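Rasa Paulauskas was tightening a fingertip when I walked in, coffee in hand, and she kept talking the whole time. She looks after the PC teardown cell at Lekitz – one arm, one gripper, a steady diet of desktop towers.

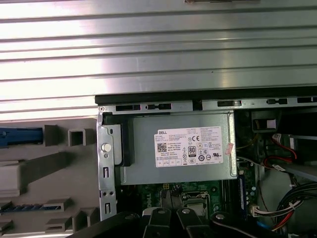
"Bolts first," she told me. "I check the finger bolts every 33 towers, and I've never been sorry." I asked what wears out. "Fingertips! Then my patience."
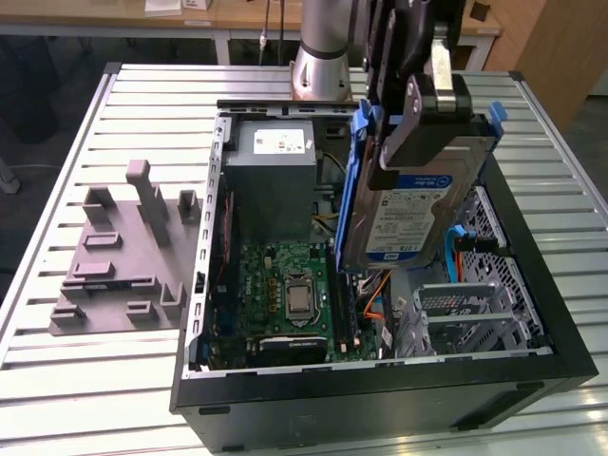 The arm with a hard drive in its blue caddy.

She re-teaches the drive pick whenever the gripper's been off – "14 points, slow speed, thumb near the stop."
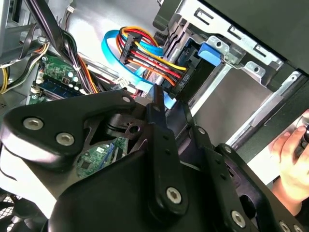
Parking the parts

The gray fixture plate was her idea, and Tibor Pintér drew it up in January.

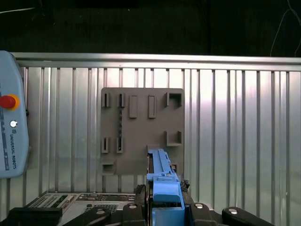
"Tibor's on version 10," she said, laughing. "I still file the slots a little."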